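Visit to the Tusham kitchenware works and sample rooms

We reached Tusham a little before 9 in the morning, after a two-hour drive on a road that was better than the map suggested. The visit had been set up through Ongart, the distributor, and was limited to small parties. Ours was the first of the day. Visitors sign in at the side gate, leave bags in a locker and are given a badge and a pair of ear plugs.

Anong Srisuk, who runs product checking at the site, took us round. The works makes pressed steel tableware under the Vavutach name and a cheaper line, Tarnari, for canteens and schools. Both lines run on the same presses. The difference is in sheet thickness and in the final polish, and the Tarnari pieces skip one buffing stage.

The press hall is the loudest part of the tour and also the shortest. Blanks come in on pallets, are lubricated, and go through a draw and a trim. For plates the trim is followed by a rolled or flat edge, depending on the order. The operators stack finished pieces in lots of 50 with a paper sheet between each. We were allowed to handle rejects from a bin by the door. Most had a faint wrinkle near the rim, hard to see but easy to find with a thumb.

Washing and polishing are in the next building. The wash line was stopped for a filter change while we were there, so I can only report what we were told: alkaline wash, two rinses, hot air. Polishing is still done largely by hand on wheels. Extraction was good and there was little dust on the ledges.
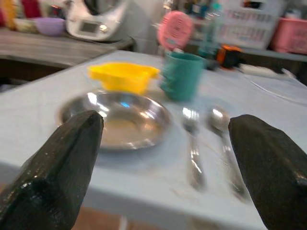
Place settings get their own checks in the sample rooms, apart from the production floor. The staff look at how pieces sit together on a table as well as at each piece alone. A shallow round plate in stainless steel shows its finish best on a plain surface, and on the pale blue-gray tabletop the bright rim stood out clearly from the duller silver inside. Two steel utensils lay parallel to the right, with a teal-green plastic cup and a bright yellow plastic scoop or measure farther back. Ms. Srisuk said that mixed settings of steel and plastic are what most canteen buyers ask about, mainly for stacking and for washing at one temperature. The plastic is bought in.

The written procedure for this stage is short. Each plate is set on a flat surface and pressed at opposite points of the rim to find any rocking. Spoons are compared with a master sample for bowl depth. Results go on a card, and the card stays with the lot until shipping.

Packing was the last stop. Cartons for the canteen line hold 96 plates, which makes them heavy for one person, and a smaller carton is being tried. I asked about returns and was given a general answer – dents in transit come first, surface marks second.

The tour took nearly 2 hours. There is a small shop by the gate with seconds at reduced prices, cash only. Parking is on the gravel lot opposite. Closed shoes are required and sandals will be turned away at the desk.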